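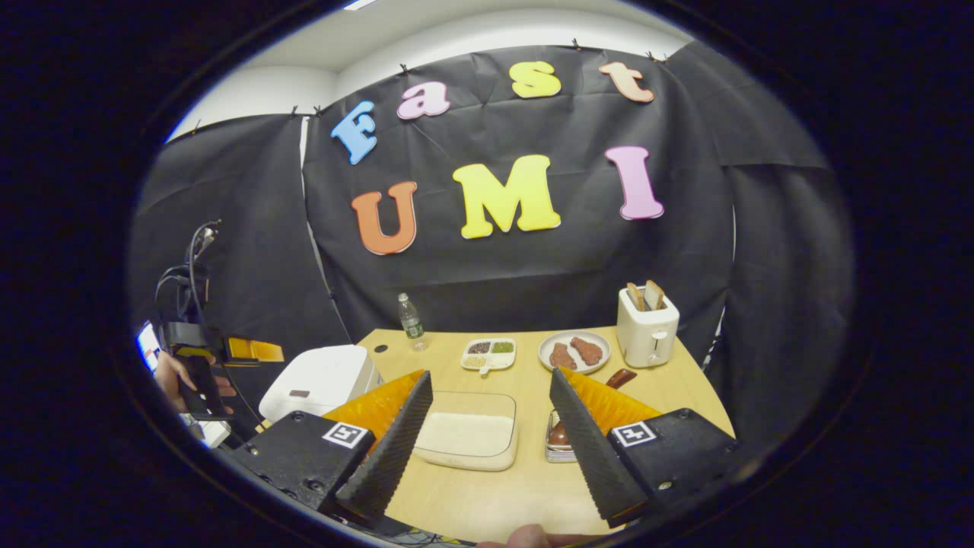 Hand-held grippers at a table laid with a toaster, a rice cooker and a tray of beans and grains.

Drodeck Withdraws Kitchen Grasping Software After Grip Fault, Questions Its Own Test Scores

2024-06-08 – Drodeck has withdrawn version 7 of Kirotia, its grasping software for kitchen robots, after a fault that let the fingers keep closing on an object once a firm hold had been reported. Sites running the software have been told to go back to the previous version and to keep people out of the arm's reach until the change has been checked on site.

The fault came to light at Usmani, a test kitchen that had been trying the software on prepared food and small appliances. An arm was asked to move a glass storage jar from a counter to a shelf. The software logged a good grasp, the fingers went on tightening, and the jar broke over the work surface. A kitchen worker, standing closer than the site rules allow, was treated for a cut to the hand and went back to work the same day.

Drodeck does not regard the worker's position as the cause.

"We have read too many incident notes in this business that end with a person standing in the wrong place," said Thenmozhi Kurian, head of product safety at Drodeck. "The jar would have broken with the room empty. Our software said it was holding something safely when it wasn't, and we shipped it with a score that made everyone comfortable."

The score came from 1697 recorded grasps, all passed. A review led by Esben Hauksdóttir found that only 28 of them involved glass, and that a pass was given whenever the object left the table and did not fall. Finger force after the lift was not part of the test. Version 7 had also changed how force readings were smoothed, so a short spike could be averaged away before the stop command was sent.

Training material for Kirotia is gathered by people working hand-held grippers over a table of food and kitchen items. The review looked at whether the demonstrations themselves were at fault and found no evidence for it. It was less kind about what had been claimed for them. A person feels resistance through the tool and eases off, and Drodeck had assumed, without testing, that this habit would carry over to the arm.

"I'd be careful with anyone who says more data will fix this," said Soledad Barrios of Drorerard, which was hired to check the findings. "It might. I haven't seen it shown. A hard force limit that the learned part can't override would have stopped this on the first day."

That limit will be in the next version, due no earlier than September. Drorerard will run the release tests and will publish the failures along with the passes.

Customers who cannot go back to the earlier version should switch the arm off and contact Candela Soler at Drodeck customer support. Press questions go to Hằng Lý in the Drodeck press office.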